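4.2 How couples talked about choosing together

We turn now to the part of the study that we enjoyed the most, and that took us the longest to write up. The survey in Section 4.1 told us which features buyers said they cared about when they walked into a sales center. It told us very little about how two people, sometimes with quite different pictures of home in their heads, got from a first visit to a signed agreement. For that we relied on the written diaries kept by buyers at Clirkcombe, a new development of attached and detached houses sold by Hudatico, and on the long conversations we had with the same households once their paperwork was behind them.

A word first about who these people were. Of the 423 buyers who returned the survey, 200 had bought jointly with a partner and agreed to keep a diary. Most were buying for the first time. Many were renting within a short drive of the site, and a good number were still living with parents (several diaries were written, we were told cheerfully, at a childhood desk). We asked each partner to write separately and to hold off on comparing notes until the end, a request that was honored by most and confessed to have been broken by a few.
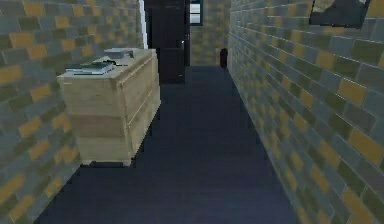 What struck us early on was how seldom the diaries described a decision as a single moment. The sales staff we spoke with tended to remember the day a couple "knew," and they told those stories with real affection. The couples themselves remembered something slower. One partner would mention the development over dinner, the other would say nothing much, and a week later it would come up again in the car. Kekeli Nartey, who carried out most of the interviews, came to call these "parking lot talks," and we have kept her name for them in the coding scheme. They happened after visits, usually with the engine off, and they were where worries about money were most often said out loud for the first time.

Money talk deserves its own paragraph. We had expected the price of the house to dominate, and it did come up a great deal, but the diaries gave nearly as much room to the smaller sums that gather around a purchase: the legal fees, the moving truck, the refrigerator, the deposit on an upgrade that one partner wanted dearly and the other thought silly. One woman wrote two full pages about a $2000 charge for a different kitchen layout. She and her husband did choose it in the end, and in the interview both of them claimed to have been the one in favor. We found this kind of friendly disagreement over the record in many households, and we have tried not to settle it on anyone's behalf.

We come next to outlook, by which we mean everything participants wrote about windows, views and what they hoped to see from the breakfast table. Outlook was mentioned by one partner far more often than by both, and the partner who raised it usually went on raising it.

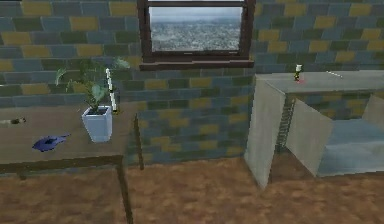 Figure 2. Rendered interior with a brown-framed window overlooking a distant townscape.

Views of a town or city drew mixed feelings. Some diarists liked the thought of lights in the evening and of being able to point out where they used to live. Others had moved specifically to get away from all that, and wrote about quiet with a longing that was sometimes quite touching. When partners differed here, they rarely argued the point directly. They talked instead about commuting, or about where future children might ride a bicycle, and the question of the view was folded into those larger questions and settled along with them.

Open ground was a different matter. Participants were more likely to agree that they liked it and more likely to doubt that it would last. Several had asked the sales center what was planned for neighboring land, and the answers they wrote down did not always match one another — a point we return to in Section 5, where we compare Clirkcombe with the earlier phase at Yammine.

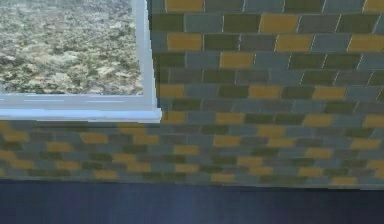
Figure 3. Rendered window with a pale frame and a view onto mottled ground.

We should also say something about engagement and marriage, which we had not planned to study at all. Our interview guide had no question on the subject. Yet it came up unprompted, often in the last few minutes, when the recorder was about to be switched off and people had relaxed. For some couples the house had followed the wedding in the ordinary way. For others the purchase came first, and they described it as the larger promise of the two, the one with more signatures. A few had put off a wedding to protect the down payment and spoke about that choice with good humor, though their parents, by all accounts, had less of it. We coded these passages under "commitment" and, after some back and forth among the authors, kept them apart from the financial codes.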